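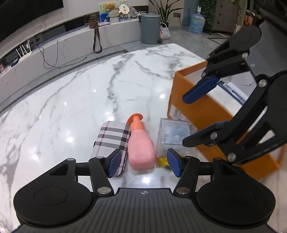
Gudamby – percepção e planejamento de pega com duas garras portáteis

Leia-me do repositório, versão 2, atualizado em 16 de janeiro de 2026

O Gudamby transforma gravações feitas com garras de mão em trajetórias que um planejador bimanual consegue usar. A ideia nasceu em outubro, num protótipo do Doğukan Işık, e desde então o código cresceu muito (e ficou bem mais legível, prometo!).

O que vem no pacote

samir/ – estimativa de pose da câmera e alinhamento temporal entre as duas garras
planejador/ – geração de candidatos de pega e checagem de colisão entre os dedos
ferramentas/ – conversão, cortes e visualizador de episódios
dados/ – índice com 2058 episódios de manipulação sobre mesa

Os episódios trazem objetos de uso diário: frascos com válvula pump, estojos, caixas de acrílico transparente. O tampo de mármore reflete as luzes do teto, e foi justamente nesse tipo de superfície que mais aprendemos. O Samir agora mascara reflexos antes de extrair pontos, e a diferença no rastreamento dá gosto de ver!

Instalação

Requer Python 3.11. Na raiz do repositório:

pip install -e .
python -m samir.verificar dados/

O verificador lista os episódios com dessincronia acima de 9 ms. Eles continuam no índice, marcados como "revisar".

Uso rápido

python -m planejador.rodar --episodio 0412 --garras 2

A saída é um arquivo JSON com a abertura dos dedos e a pose de cada garra por instante. O visualizador abre direto nesse arquivo.

Limitações conhecidas

Objetos transparentes ainda confundem a profundidade. Quando uma garra entra no campo da outra, a segmentação às vezes junta as duas – o ramo trokthorpe já traz uma correção e precisa de testes, quem quiser ajudar é muito bem-vindo.

Licença e contato

Código sob licença MIT; dados para pesquisa, mantidos pela Komerance. Dúvidas e relatos de erro vão nas issues, de preferência com o número do episódio.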